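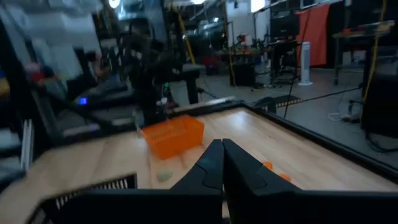
**Clekoleo Magazine | Household Features Desk**

# A basket case, at some length

Most people own an orange plastic basket, or one in some other colour with the same slots, and very few remember buying it. Mine came with the house. It was under the sink holding a dried-up sponge and a key, and when I moved in I took out the sponge, kept the key in case it turned out to open something, and put the basket on the kitchen table, where it has been causing trouble ever since.

The trouble is that a basket on a table fills up. I cleared mine on 9/14/20, and I know this because I wrote the date on the lid of a jam jar, into which I had decanted the contents with the intention of dealing with them. The jar is still on the windowsill. It has a second jar next to it now.

I raised this with Hưng Âu, who spends his working days among baskets and was kind enough not to laugh until I had finished. He runs Redel, a household goods wholesaler on the edge of Tedby, and there are 3000 baskets in his back store at any given time, give or take whatever his delivery driver has wedged under the seat. They are stacked inside one another in columns, and the columns lean.

"A basket is a decision you haven't made yet," he told me, and then he looked annoyed with himself and asked me to put down that he had also said something practical. He had. He said people buy them too deep.

## Too deep

This is the heart of the Âu doctrine and he will return to it whether or not you ask. The shopper stands in the aisle and thinks about everything they own. They picture it all going in. They buy the deepest basket on the shelf, take it home, and drop in a tape measure, some batteries, a bulb of unknown wattage and the instructions for a toaster they gave away. Within a fortnight the top layer is in use and the rest has gone out of circulation.

A shallow basket shows you what's in it. If it is shallow enough and has slots down the sides, you can see the bottom from the chair you're sitting in, and there is some slight pressure on you to behave. Âu's own desk has a shallow one with a stapler, a pen and a lemon in it. I asked about the lemon. He said it was for his tea.

The slots are worth a word, too. They are there so that the plastic goes further and the thing weighs less, and also, if you believe the catalogue, for "airflow", as though your elastic bands had been suffering. What the slots do in practice is let out anything smaller than a fingertip. I have lost drawing pins this way, and once a perfectly good tooth (my daughter's; it had been promised to somebody and there was a scene).

Wire mesh, the other great material, has the opposite character. Nothing of any size gets out of a black mesh basket, but dust gets in and settles along the bottom in the pattern of the weave. It looks smart and a little stern on a workbench, like a bin that has been promoted. Âu sells a lot of it to offices. He sells the orange plastic to everyone else.

## Why orange

Nobody at Redel could give me a straight answer on this. The warehouse offers white, grey, a green that has been discontinued more than once, and orange, and orange leaves the building faster than the others put together. One theory is that it can be found. Set an orange basket on a pale wooden tabletop and you can spot it from the far end of a large, busy workshop without your glasses. A grey one becomes part of the general grey.

The second theory came from a customer who was paying for a stack of them while I hung about near the till. She said it was the only colour her husband couldn't claim not to have seen.

I would add a third, which is that orange makes no promises. A white basket suggests linen, or a spa. You feel obliged to roll something up before you put it in. Orange has always looked as if it was on its way to a car boot sale, and you can throw a spanner into it with a clear conscience.

## The things beside the basket

Here I must raise a matter the storage industry prefers to leave alone. Look at any table with a basket on it, and then look at what is lying next to the basket.

On the pale table at the top of this page there is an orange basket, and out on the wood, within easy reach of it, there is a small rounded thing in a greenish sort of beige, with a couple of small orange pieces further along. I couldn't tell you what any of them are. The beige one could pass for a pebble. But I know that arrangement as I know my own hallway, where the bowl for the keys stands in a ring of keys.

Âu calls these "the outs". Every basket has them. He has watched people at home, friends mostly, who have stopped inviting him, and he maintains that an object is set down beside a basket more often than in it, especially when the hand is already full. The basket is treated as a sort of landmark. You put the thing near it, and feel you've put it away.

His cure is to have an edge. If the table has a raised rim, even a low one, then the whole surface turns into a very large tray, and the outs are at least contained. They can be rounded up at the end of the day with one sweep of the forearm. A workbench with a dark rim round it is a humble object, but I came home from Tedby wanting one very badly, and measured the kitchen table, and was told to put the tape measure back. I put it beside the basket.

## The Tiêu question

No feature on the subject could avoid Tiêu, the range that Redel brought in last November and that has divided its customers ever since. Tiêu baskets are small, shallow and stackable, and come with a label holder moulded into the front. That label holder has started arguments in otherwise peaceful homes.

The case for the label is that it tells you what goes in. The case against is that it tells you what goes in. A basket marked SCISSORS can take scissors, and then the sticky tape arrives and stands about outside like a guest without a ticket. Before long there is a basket marked TAPE, then STRING, and then one marked MISC, into which the scissors go.

I tried a set of 4. They cost me more than I intend to admit in a publication my family might read. For a week the kitchen table looked like the front desk of a small, well-run museum. I had written the labels in capitals and was quite short with anyone who disturbed them. By the second week the labels had become, in my daughter's word, "suggestions", and by the third the one marked STAMPS held a satsuma.

Âu took the news calmly. He doesn't use the labels himself. He turns the baskets round so that the holder faces the wall, and he tells me that of the 400 Tiêu sets that went out before Christmas, the only complaint was from a man who wanted the labels to come already filled in. He didn't mind what with.

## How to empty one

You will want some advice, I suppose, this being the household pages.

Tip the whole lot out. Picking through from the top is only a way of visiting your belongings. Tip it on to a surface with an edge if you have one, and a tea towel if you haven't, and put the basket itself somewhere you can't reach from where you are standing. This last bit is pure Âu and I resisted it, but it works on the same principle as leaving the biscuits upstairs.

Then go for the small things first. They are the ones that get left, and at the end, when you are tired and would like your lunch, they will go straight back in as a handful. Anything you can't name goes to one side. I had a fair-sized pile of those: part of a curtain rail, a plastic foot, a smooth lump which I believe came off something expensive. Ask the household about each of them once, out loud, and wait for an answer. Then bin them. You'll find out what the plastic foot was for on the following morning, when the fridge rocks.

Give the basket a wash before it goes back. The slots collect a grey fluff that no cloth will shift, and an old toothbrush does the job nicely, provided you can find one. Mine was in the basket.

As for where it should stand when you've finished, Âu and I differ. He says a shelf at eye level. I say the table, close to the far edge, sitting a bit crooked, where it has always been and where everyone knows to put things next to it. He is sending me a tray with a rim. It's orange, he says, they only had the orange left.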